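이 사이트는 더 나은 이용 환경을 위해 쿠키를 사용합니다. 계속 이용하시면 쿠키 사용에 동의하신 것으로 간주합니다. [동의] [설정 변경]

헤일러데일 시장과 컴데일 시장, 똑같은 겨자색 재킷 입고 한 무대에… 객석은 웃음바다

2019년 7월 14일

라이벌 도시의 두 시장님이 같은 옷을 입고 나타나면 무슨 일이 벌어질까요? 어젯밤 브로피 홀 재개관 기념식에 다녀온 제가 그 답을 알고 있습니다. 아직도 웃느라 배가 좀 당겨요.

일단 배경부터 짧게 설명할게요. 브로피 홀은 헤일러데일과 컴데일 딱 경계에 있는 공연장이고, 그래서 두 도시가 늘 서로 자기네 거라고 우기는 건물이기도 합니다(주소는 헤일러데일인데 주차장은 컴데일이에요). 32년 만에 대대적인 보수를 마치고 다시 문을 여는 자리였으니 두 시장이 나란히 참석하는 건 당연한 일이었죠. 443석이 꽉 찼고, 저는 운 좋게 셋째 줄 통로 자리를 얻었습니다.

먼저 도착한 쪽은 헤일러데일 시장이었습니다. 겨자색 재킷에 남색 치마, 금색 단추가 두 줄로 달린, 꽤 눈에 띄는 차림이었어요. 로비에서 다들 한마디씩 칭찬을 건넸고 시장님도 기분이 좋아 보였습니다. 시장님의 남편분은 옆에서 샴페인 잔을 두 개나 들고 서 있었는데, 하나는 아내 것이었겠거니 했더니 둘 다 본인이 마시더라고요!

그리고 십 분쯤 뒤에 문이 열리고 컴데일 시장이 들어왔습니다. 겨자색 재킷. 남색 치마. 금색 단추 두 줄.

로비가 정말로 조용해졌어요. 제 옆에 있던 분은 카나페를 입에 넣다 말고 멈췄고, 현악 사중단의 첼로 연주자가 음 하나를 놓치는 소리까지 다 들렸습니다. 두 시장은 한 삼 초쯤 서로를 바라봤고요. 그 삼 초가 얼마나 길던지.

먼저 입을 연 건 컴데일 시장이었습니다.

"어머, 세일할 때 사셨어요?"

저 이 대사 듣고 진짜 기둥 뒤로 숨을 뻔했습니다. 헤일러데일 시장은 눈 하나 깜짝 않고 이렇게 받았어요.

"아뇨, 저는 처음 나왔을 때 샀죠."

여기서 누군가 푸핫 하고 터졌고, 그 다음부터는 로비 전체가 웃기 시작했습니다. 다행히 두 사람도 같이 웃었어요. 적어도 카메라가 돌아가는 동안에는요.

문제의 재킷은 풀라마인 제품이었습니다. 이 동네 사람이라면 다 아는 그 옷가게 맞아요. 오늘 아침에 매장에 전화를 걸어 봤더니 전화 받은 직원이 제가 용건을 꺼내기도 전에 "재킷 때문에 전화하셨죠?"라고 하더군요. 봄에 들여온 물건인데 겨자색은 몇 벌 안 남았고, 두 분이 각각 언제 사 갔는지는 고객 정보라 말해 줄 수 없답니다. 세일 때였는지 아닌지만이라도 알려 달라고 졸라 봤지만 실패했습니다. 이 문제는 영영 미궁으로 남을 것 같아요.

자, 그런데 진짜 재미있는 건 본행사였습니다.

사회자가 눈치도 없이(아니면 눈치가 너무 빨라서?) 두 시장을 동시에 무대로 불러 올렸거든요. 원래 순서지에는 헤일러데일 시장이 먼저 축사를 하고, 현악 연주가 한 곡 들어간 다음 컴데일 시장이 올라오기로 되어 있었습니다. 둘이 나란히 서니까 무슨 여객기 승무원 같기도 하고 합창단 같기도 하고요. 객석 뒤쪽에서 누가 "한 곡 불러 주세요!" 하고 외쳤습니다.

헤일러데일 시장은 준비해 온 원고를 접어 주머니에 넣으려고 했는데, 그 주머니가 아직 실로 꿰매져 있었던 모양이에요. 몇 번 밀어 넣다가 안 들어가니까 컴데일 시장이 옆에서 원고를 쓱 받아서는 자기 주머니에 넣어 줬습니다. "제 건 뜯어 놨어요"라면서요. 이 장면이 저녁 내내 나온 박수 중에서 가장 큰 박수를 받았습니다. 두 도시가 쓰레기 매립장 문제로 일 년 넘게 말도 안 섞던 걸 생각하면 저는 조금 뭉클하기까지 했어요.

물론 순탄하게만 끝나지는 않았습니다. 리본을 자를 때 가위가 하나밖에 없었거든요. 둘이 손잡이 하나씩을 잡고 자르려다가 서로 반대 방향으로 당기는 바람에 리본은 멀쩡하고 가위만 바닥에 떨어졌습니다. 결국 시장님의 남편분(네, 샴페인 두 잔의 그분)이 올라와서 손으로 매듭을 풀어 버렸어요. 엄밀히 말하면 브로피 홀은 커팅이 아니라 풀기로 개관한 셈입니다.

행사 뒤 축하연에서 헤일러데일 시장에게 살짝 다가가 오늘 옷 때문에 속상하지 않으셨냐고 여쭤봤습니다. 대답은 이랬어요. "속상할 게 뭐 있어요. 저쪽이 안목이 생겼다는 건데." 방을 가로질러 가서 컴데일 시장에게도 똑같이 물었더니 이쪽은 "그 댁은 단추를 끝까지 채우셨더라고요. 그 옷은 위에 하나를 열어야 예쁜데" 하고는 새우를 집으러 가셨습니다. 역시 컴데일답죠?

두 시장이 무대에 나란히 선 사진은 밤새 지역 게시판을 휩쓸었고, 제가 이 글을 쓰는 지금 댓글이 586개를 넘었습니다. 누가 더 잘 어울리느냐로 투표까지 열렸는데 결과는 예상대로 사는 동네에 따라 정확히 갈리고 있어요. 헤일러데일 사람들은 헤일러데일 시장, 컴데일 사람들은 컴데일 시장. 저는 어디 사는지 다들 아시니까 노코멘트 하겠습니다. 참고로 "둘 다 우리 이모 같다"는 의견도 꽤 지지를 받고 있더라고요.

양쪽 시청에 공식 입장도 문의했습니다. 헤일러데일 시청은 "시장의 의상은 시정과 무관하다"는 아주 짧고 뻣뻣한 답을 보내왔고, 컴데일 시청은 웃는 얼굴 이모티콘 하나만 보냈습니다. 관공서한테서 이모티콘을 받아 본 건 기자 생활 하면서 처음이에요.

아, 공연장 얘기도 해야죠! 의자가 훨씬 편해졌고 무릎 공간도 넉넉합니다. 음향도 좋아졌어요. 다만 로비 화장실 줄은 예전 그대로예요. 쉬는 시간에 줄 서실 분들은 마지막 곡 끝나기 전에 살짝 일어나시길 권합니다.

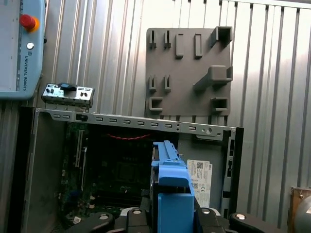
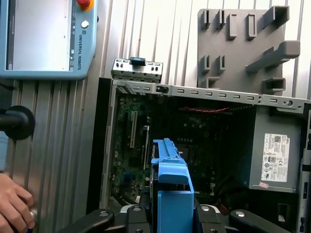
다음 만남은 9월

두 시장이 다시 한자리에 서는 건 9월에 브로피 홀에서 열리는 가을 시즌 첫 공연 때입니다. 벌써부터 무슨 옷을 입고 오느냐를 두고 내기가 벌어졌다는 소문이 있어요. 컴데일 시장 쪽에서는 미리 색깔을 맞춰 보자며 전화를 걸었다는 얘기도 들리는데, 헤일러데일 쪽에서는 그런 전화를 받은 적이 없다고 합니다. 누구 말이 맞는지는 더 알아보고 전해 드릴게요.

풀라마인 직원분 말로는 가을 신상품에 초록색이 많이 들어온답니다. 두 분 비서실에서 이 글을 보고 계시다면 참고하세요. 저는 그날도 통로 자리를 노려 보겠습니다.

관련 기사
- 브로피 홀 재개관, 주차장 요금은 어느 도시가 걷나
- 헤일러데일 여름 축제 퍼레이드, 올해는 비 소식 없어
- 컴데일 시장, 반려견과 시의회 출석했다가 퇴장 요청 받아
- 독자 투표: 우리 동네 최고의 축사와 최악의 축사

독자 댓글

강변산책: 주머니에 원고 넣어 주는 장면 저도 봤어요ㅋㅋㅋ 매립장 협상도 저렇게만 하면 좋겠네요.

겨자색반대: 재킷은 예쁜데 겨자색은 둘 다 안 받으시던데요. 죄송합니다.

컴데일토박이: 단추 하나 여는 게 맞습니다. 우리 시장님 승.

둘째줄관객: 남편분 샴페인 세 잔이었어요. 제가 바로 옆에 있었습니다.

mint_tea: 화장실 줄 얘기 공감이요. 그 큰 공사를 하면서 왜 그건 그대로 뒀을까요?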